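1/
창고 정리 글타래를 시작합니다. 아무도 부탁하지 않았지만 그냥 씁니다. 멘스테드로 이사 온 지 12년, 그동안 "나중에 정리할 것"으로 분류된 공구가 창고 한쪽 벽을 다 먹었습니다. 벽은 이제 소문으로만 존재합니다.

2/
발단은 십자드라이버였습니다. 의자 나사 하나 조이려고 창고에 들어갔다가 40분 뒤에 빈손으로 나와서 버터나이프로 조였습니다. 의자는 지금도 삐걱거립니다. 버터나이프는 끝이 휘었고요.

3/
그날 밤 공구를 전부 마당에 꺼내 세어 봤습니다. 자잘한 나사나 못은 빼고, 손에 쥐고 쓰는 것만. 383개였습니다. 참고로 저는 목수가 아닙니다. 정비공도 아닙니다. 사무실에서 표를 만드는 사람입니다.

4/
내역을 조금 공개하면 줄자가 12개 나왔습니다. 그중에 끝까지 펴지는 줄자는 몇 개 안 됩니다. 나머지는 중간에 걸리는데, 걸리는 위치가 다 달라서 버리기가 또 애매합니다. (버렸습니다.)

5/
첫 번째 시도는 타공판이었습니다. 벽에 걸고, 공구 윤곽을 매직으로 따라 그리고, 뿌듯해하고. 석 주쯤 갔습니다. 지금 그 타공판에는 윤곽만 가지런히 걸려 있습니다. 범죄 현장 같습니다.

6/
두 번째는 서랍장. 칸마다 라벨도 붙였습니다. "렌치", "펜치", "기타", "기타 2". 한 달 뒤에 열어 보니 "기타 2"가 닫히지 않는 상태였고 "렌치"에는 건전지가 들어 있었습니다. 건전지는 다 쓴 것이었습니다.

7/
그래서 세 번째, 큰 금속 통. 분류를 포기하고 크기로 밀어붙이는 방식입니다. 정리 수납 책에서는 절대 권하지 않습니다. 칸막이 없는 큰 통은 "정리가 아니라 이동"이라고 쓴 책도 있던데, 저는 이동이라도 해 보고 싶었습니다.

8/
통 고르는 기준은 간단하게 잡았습니다. 회색일 것. 망치를 떨어뜨려도 제가 미안하지 않을 것. 뚜껑이 없을 것. 뚜껑이 있으면 그 위에 물건을 올리는 사람이라서요. 그 물건 위에 또 올리고요.
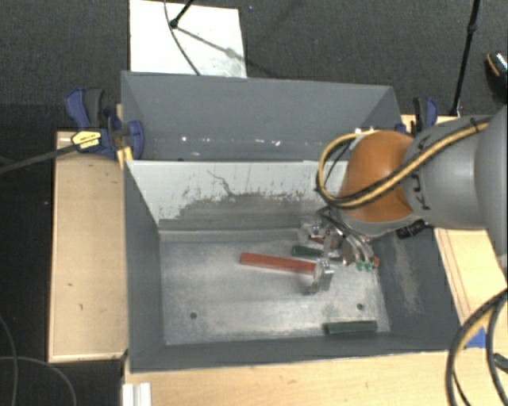 회색 금속 통에 빨간 막대 손잡이, 은색 금속 머리, 짙은 초록색 막대들. 뒤에 통 하나 더.

9/
이런 통의 장점은 바닥이 보인다는 겁니다. 제 창고에서 바닥을 본 게 언제인지 모르겠습니다. 긁힌 자국이 있는 바닥이 특히 마음에 듭니다. 새 통은 첫 흠집을 낼 때까지 사람을 긴장시키는데, 긁힌 통은 아무것도 기대하지 않는 얼굴을 하고 있거든요.

10/
빨간 손잡이도 짚고 넘어가고 싶습니다. 공구 손잡이는 빨간색이어야 합니다. 예전에 그린데트빌 벼룩시장에서 회색 손잡이 망치를 싸게 샀는데, 회색 통에 넣는 순간 세상에서 사라졌습니다. 통 안에 있는 걸 아는데 안 보입니다. 결국 손잡이에 빨간 테이프를 감았습니다. 테이프가 망치보다 비쌌습니다.

11/
그리고 통은 두 개가 맞습니다. 하나만 두면 그건 그냥 쓰레기통이고, 앞뒤로 두 개를 놓으면 갑자기 "시스템"이 됩니다. 앞통은 이번 주에 쓴 것, 뒤통은 언젠가 쓸 것. 이론상으로는 그렇습니다.

12/
실전 기록. 8월 첫 주에는 앞통에 공구가 24개 있었습니다. 둘째 주에는 뒤통이 넘쳤습니다. 셋째 주에는 앞통과 뒤통의 자리를 바꿨습니다. 문제는 그대로인데 일을 한 기분은 확실히 듭니다. 추천합니다.

13/
바닥에 구멍 있는 통을 써도 되냐는 질문이 왔었는데, 저희 집 통에도 구멍이 있고 저는 좋아합니다. 창고 지붕이 새거든요. 다만 작은 나사는 절대 그냥 넣지 마세요. 통을 들었을 때 한 마리씩 탈출합니다. 저는 맨발로 두 번 확인했습니다.

14/
작은 것들은 잼 병에 넣어서 통 구석에 세워 둡니다. 유리병과 망치를 한 통에 넣는 게 현명하냐고 물으신다면, 그 질문은 병이 깨지기 전에 해 주셨어야 합니다. 지금은 플라스틱 요거트 통을 씁니다.

15/
가격 이야기. 통 두 개에 받침으로 쓸 튼튼한 작업대까지, 쿠어소프 철물점에서 전부 438파운드가 나왔습니다. 집에는 작업대 값만 말했습니다. 통은 "원래 있던 것"이 되었습니다. 창고가 그 지경이면 이런 주장이 통합니다. 드문 장점입니다.

16/
같은 가게에서 "맥 안 티어시" 공구 정리 세트라는 것도 권하던데, 칸이 최대 24칸이라고 했습니다. 칸이 24개면 "기타"도 그만큼 생깁니다. 제 자신을 알기에 정중히 내려놓고 왔습니다. 계산대 앞에서 한 번 돌아보긴 했습니다.

17/
현재 운영 규칙입니다.
긴 것은 눕힌다.
날이 있는 것은 통에 안 넣는다(손가락으로 배웠음).
꺼낸 것은 그날 안에 던져 넣는다. 예쁘게 놓을 필요 없음.
통을 뒤지는 시간이 5분을 넘으면 새로 사지 말고 차를 한잔 마신다.

18/
마지막 규칙이 제일 중요합니다. 383개 중 상당수가 "못 찾아서 새로 산 것"이었습니다. 같은 크기의 육각렌치가 줄줄이 나올 때는 좀 숙연했습니다. 형제들끼리 그렇게 가까이 있었으면서 서로 몰랐다니.

19/
남은 건 나눔으로 보냈습니다. 옆집에서 펜치를 한 움큼 가져가셨는데, 그중 하나는 몇 년 전에 제가 그 집에서 빌려 온 것이었습니다. 고맙다고 쿠키까지 주셔서 말할 시기를 놓쳤습니다. 쿠키는 맛있었습니다.

20/
아, 그리고 십자드라이버는 찾았습니다. 주방 서랍, 버터나이프 칸에 있었습니다. 의자는 내일 조입니다.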